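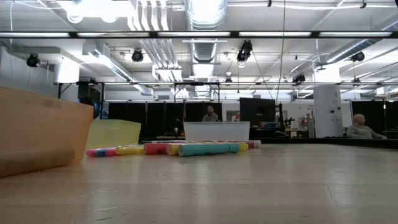 Kerer_Records

Members of the Bostbridge Residents' Forum are invited to comment on the draft labelling standard for the community archive. The archive holds 3315 items in 61 boxes, and the present labels have been applied under several different systems. The draft proposes a single colour for each decade, written by hand in marker on the box end, with the item number in pencil on the folder inside. Comments will be received until the end of February.

Trikar
Thank you for circulating the draft. I support a single standard but must object to marker on the box ends. Colour fades at different rates, and in a storeroom with a west-facing window the reds will be the first to go. A printed label in black would serve the archive better.

Kerer_Records
The objection is noted. The window was fitted with a blind last winter, and the boxes are shelved with their ends away from it. Printed labels were considered. The adhesive on the previous batch failed within two summers, and nearly 100 labels had to be replaced.

Mazandarani
I would ask that the draft not rely upon colour alone. A number of regular users of the reading room, myself included, cannot readily distinguish green from brown. If colour is to be retained, the decade should also be written in full – 1950s, 1960s and so forth – at a height of no less than two centimetres.

Trikar
Seconded. If the decade is written in full, however, I fail to see what purpose the colour continues to serve.

Kerer_Records
Its purpose is reshelving. Boxes returned to the wrong bay are noticed at a glance when the neighbouring ends are of another colour. Mazandarani's amendment is accepted and clause 4 will be reworded.

bay_seven
May I enquire as to the cost? The draft allows $350 for materials, which appears generous for markers and pencils.

Kerer_Records
The allowance includes replacement folders for the parish maps, a number of which are torn along the fold. Markers are a minor part of it.

bay_seven
I am obliged. The folders should then be listed as a separate line, as they do not fall under labelling.

Trikar
I maintain my objection to marker and ask that it be recorded with the comments. I have no objection to the pencil numbering.

Kerer_Records
It will be recorded. The folders will be moved to a separate line, and a revised draft will be posted to this thread at 5 pm tomorrow.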